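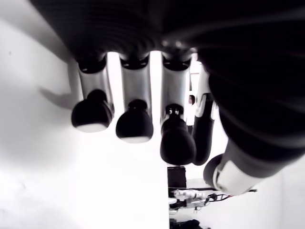

Lavanya Varma writes that the July note on glove calibration left out the part she needed: what to do when the operator's thumb and the hand's thumb disagree. She had followed the procedure for the four fingers without trouble, then found that a pinch which felt closed on her side left a gap on the robot's side. She asks whether the thumb should be scaled separately or whether the operator is expected to adapt.

Scale it separately. The four fingers bend along much the same path as a human finger, and a single flat-palm pose plus a single fist pose will usually map them well enough. The thumb rotates as well as bends, and two poses do not fix both motions. Add a third pose with the thumb tip touching the tip of the index finger, and a fourth with it touching the little finger. Hold each until the reading settles. In Zesta the extra poses are entered under the same menu as the first two; older Prokum setups need them typed into the hand profile, after which the profile has to be reloaded.

Operators do adapt, and this is a problem of its own. A person who has spent a morning with a bad thumb map learns to over-close, and that habit goes into the recordings. When the map is corrected, the same operator squeezes too hard for a while. Recordings from before and after the correction should be kept in separate folders and not mixed for training.

Cube work shows the fault early. A cube has flat faces, and a thumb that arrives at the wrong angle tends to push a corner when it should be supporting a side. The fingers may be placed correctly and the grasp will still rotate.
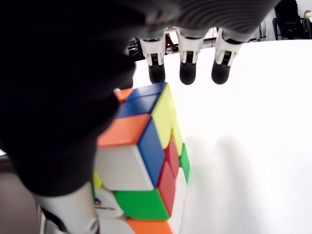
Cube against the palm, thumb at its lower left side.

Tia Clegg ran a comparison on this point and sent in her figures. With the two-pose map, 70 of 100 demonstrations were usable, meaning the cube was picked up, turned over once and set down without the operator stopping to regrip. With the four-pose map, all but 11 were. Same operator, same cube, same table. She notes that the operator also had more practice by the second batch, and that she would want the order reversed before claiming the whole difference for the calibration.

She adds two practical remarks. The first concerns the start of a demonstration. Her operators used to begin recording with the fingers already at the object, and the trained policy then had no idea how to get there. They now start with the hand clear of the cube and pause briefly before the approach. The second concerns wrist height. A low wrist feels natural to the person wearing the glove, but it brings the palm down over the cube and hides it from the wrist camera for most of the reach. 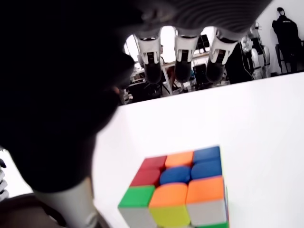 Hand above the table, fingertips clear of the cube.

A question that comes up often is how long a session should run. Sugawara users have been working in blocks of roughly 40 minutes, with the glove taken off between blocks and the thumb poses repeated when it goes back on. The glove shifts on the hand more than people expect – a few millimeters at the thumb base is enough to bring the gap back. Repeating all four poses takes little time and the file is small. Save it with the recordings it belongs to.

Readers with a Sollari arm should check one more item. The wrist offset is stored with the arm and not with the hand, so swapping hands leaves the old offset in place. The symptom is a steady sideways error during the approach, the same in every demonstration, and no amount of finger calibration will remove it.

The September issue will cover release: opening the hand without dragging the object, and where to end the recording. Clegg has agreed to share her operator checklist, which has 7 steps and fits on a single page. Corrections to the thumb procedure are welcome before then, preferably with the hand profile attached.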